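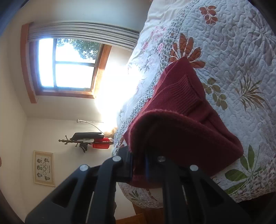

Sweater season, the bedroom end of it

Posted by Aatos Suominen, Lulletbridge

October again so the knits are coming out of the boxes. Doing it all on the bed like every year, no better surface in the apartment. Only had an hour before dinner so this is a quick page, will add more when the rest is sorted.

The dark red one. Heavy, ribbed, goes fuzzy along the folds as soon as the light hits it. Folded, sort of. It never wants to be a square.

The quilt. White, stitched all over in those wiggly lines, with leaves printed on it in rust and olive and a few in grey-lavender. People ask about it more than the sweaters. Came from Bullora, the shop by the bridge, they had 2 left and I took the one without the bent label. No idea if they stil carry it.

Folding, since I got asked last time: sleeves in, bottom up to the collar, stop there. Thick wool gets a hard crease if you go smaller. Thin ones can be rolled.

Storage. Seven boxes under the bed, numbered on the short side. Box 7 is the thick stuff and it doesn't really close. Cedar blocks from Nieminen, sanded them down a bit so they smell again.

Washing notes, same as before: cool water, wool soap, flat on a towel. No hanging!! Lost a good cardigan that way, sleeves down to the knees.

Going to the charity bag: two grey crewnecks, a vest, the scratchy one from the Kino staff party. If you want any of it write before the weekend, it's apartment 301, buzzer sticks so press twice.

Still to do: hats, the long scarfs, one moth hole to darn in navy (have the yarn, can't find the needle).

Older pages are in the list on the left. Last spring's is the long one, mostly coats.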